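Household Systems, Unit 6: Lids, Baskets and the Cleared Table
Handout to go with the second lecture. Bring it to the practical.

Last time we dealt with drawers, and several of you wrote to say that your drawers are fine. I have read the homework. Your drawers are fine because everything that used to be in them is now on the table, and so we come to tables.

1. The cleared surface

The first job in sorting any kitchen is to make a place where nothing lives. Ermira Kovačević, who taught this unit before me, called it the landing strip, and her rule was that a thing may land there but may not park. Most home tables are a parking lot with a fruit bowl.

For the practical you will work on a white top. Dark lids show up well on it, crumbs show up even better, and you can see at a glance what is still waiting for a decision. At home an old sheet will do. Your patterned tablecloth will not, however fond you are of it, and I say this having lost a clear lid on one for most of an evening.

Set the basket at the far end and work toward it. Students who put the basket next to their elbow fill it in two minutes with things they haven't looked at.

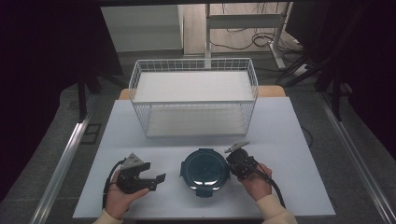
Fig. 6.1. One lid, one basket, far end of the table.

2. Why lids first

Containers are easy to feel sentimental about. They held soup. A lid has never held anything, and you can judge it coldly, so it makes a good place to begin. The standard exercise goes like this:

Take every lid out of the cupboard. All of them, including the one behind the colander.
Pick up one lid. Look at the rim and the tabs.
Find its container. You have as long as it takes to say the name of the container out loud.
If they fit, close them once, open them again, and put the lid in the basket.
If they don't, the lid goes in the box by the door.
Pick up the next one.

Step 3 is where the arguments start. In the June group, Othmane Badawi defended a lid on the grounds that its container "might come back." It had been gone since a potluck two apartments ago. Please reread step 5.

A word on tabs. A round lid with tabs around the side should be handled by a tab if you can manage it, and the tabs should be looked at before anything else. They are the first part to go. A lid with a cracked tab will sit on its container quite convincingly right up until you put it in a bag with your library books.

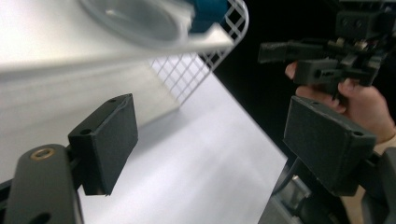

Department of Home and Consumer Studies - Applied Household Practice

3. The basket

Open wire, open top, flat liner. I'll take these in order of how often they come up in the exam answers.

Open wire means you can see what is in there from the side. A solid bin is a drawer with no front, and we have already done drawers.

Open top means no lid. A basket for lids that has its own lid is a problem I don't want to mark again.

The liner stops small things from tipping into the grid and leaning at odd angles. Cut it to the floor of the basket and no bigger. Elsie Ackroyd's notes from the Clistura workshop recommend a fresh liner every season - I have had the same one for years and it has not complained.

File the lids on edge, largest at the back. Stacking them flat looks tidier for a day, and then you want the bottom one.

4. How many is enough

The reading for this week (the Haddad chapter, first half only) starts with a household that owned 40 lids and 17 containers. We will go through their inventory in class. Before you laugh, go and do your own. Jirayu Paisan did his over a weekend and has asked me not to share the figures.

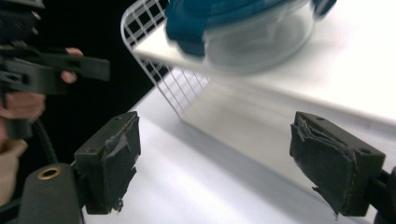 The chapter's answer is to keep one lid per container and 2 spares in the size you use most. I think the spares are a weakness, and that a spare lid is simply an orphan with a good lawyer, but the spares will be marked as correct.

Skip the section on labeling. It assumes a label maker, a steady hand and a family that reads labels.

5. For the practical

Bring a bag of lids from home, washed. Matching containers are optional and, going by past years, unlikely.
Sleeves pushed up or cuffs buttoned.
Work one lid at a time. Two in the same hand counts as a pile.
Write up the session in 300 words. The Bolholm checklist goes at the back and is not part of the word count.

Late write-ups go to Rodrigo Arroyo at the front desk, who will put them in a tray. The tray is full at the moment, so please hand them to him directly.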